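Testers wanted -- home canning and preserving study, Trarneddale

Plerness is a small cookbook project and we need people to try our recipes in there own kitchens before we print. Jams, pickles, one relish that keeps going wrong. No experience needed. Two recipes per person, six weeks, notes after each batch.

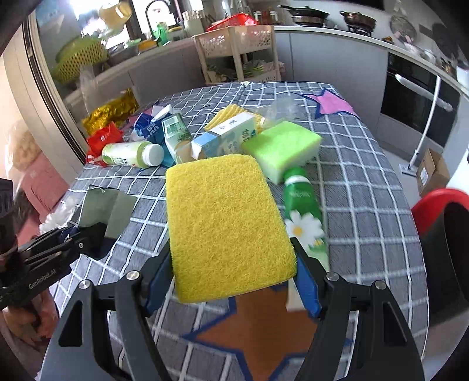 Do I have to buy my own jars?
We mail jars and lids to everyone who gets picked. Fruit and sugar you buy, save the receipts, we pay back up to $50.

What we want: people who read a recipe all the way thru. Gas or electric stove, either is fine. A big pot with a lid. Patience with forms (short ones).

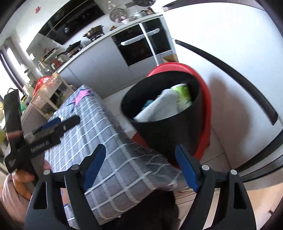

Also a kitchen scale, cups won't do for this round. Can't get one? Say so when you write and we'll try to lend.

Pay is $300 on top of groceries, sent once both sets of notes are in. Last round's testers mostly liked it. Mostly.

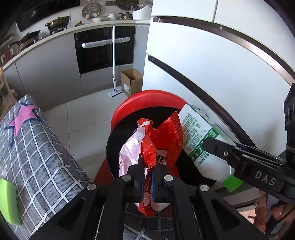 Nayara Cordeiro wrote that the plum jam took her almost 2 hours to set and the recipe should say so up front. Fair. It does now.

To apply -- a few lines about what you cook, plus your mailing address, to Everaldo Pimentel at the Plerness office. Deadline 31 January 2021. Late ones go on the waiting list.

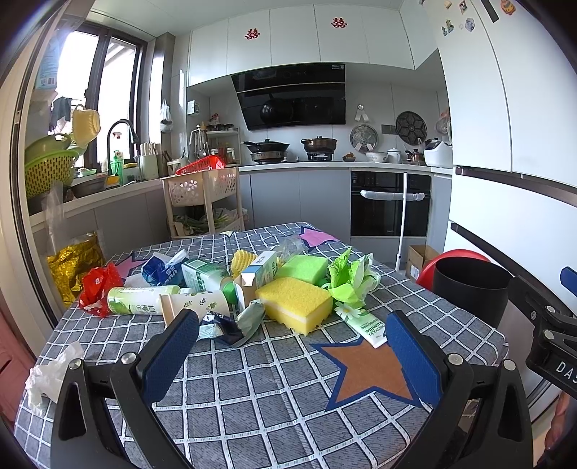 Sponges and other household things on the table.

Questions about allergies, ask Everaldo before you apply.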